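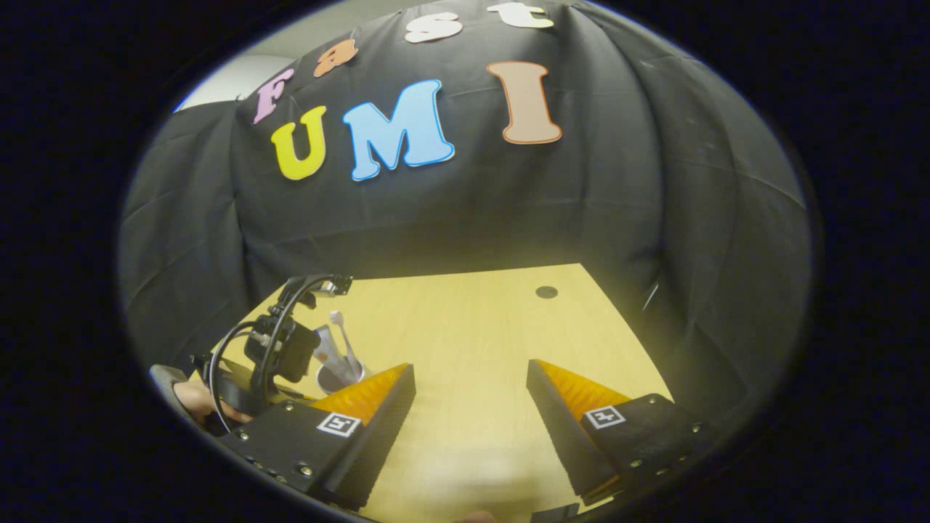 Letters on the black cloth

2 March 2023

I have been meaning to write up the backdrop, as two people have asked me how I got letters to stay on fabric.

The cloth is plain black, bought as a remnant from the market in Grerton back in November. It sat in a bag under the stairs most of the winter. I didn't iron it before hanging and I didn't iron it after. It comes down round both sides of the table in folds, and I like it better that way than stretched flat.

The letters are cut-outs. There are two rows, with "Fast" in the smaller size along the top and "UMI" in big letters under it. Every letter in "Fast" and "UMI" was meant to be a different colour, but I ended up with an s and a t that are both more or less white. The F is pink and the a is orange. For the bottom row I used yellow, light blue and a peachy brown. Those have an outline as well, which took longer to cut than all the rest put together.

I tried three ways of fixing them. Double-sided tape held overnight and then the M was on the floor. Pins worked but showed. In the end I put a few stitches through the back of each one with black thread, and they haven't shifted. They do bend with the cloth. If you want yours dead straight, hang the fabric tight first and fix the letters last. I did it the other way round, and the I sits a bit higher than its neighbours. I'm leaving it.

The table is the pale wooden one from the back room. It came from the Nultcombe house clearance for £20, and it has had nothing done to it apart from a wipe down. I thought about painting it, but the light top goes well against the black.

Next job is the wall. There is still a patch of white showing at the top left past the edge of the cloth, and another half metre of fabric would cover it. I'll look next time I'm in Grerton, though remnants are hit and miss and black is never the same black twice.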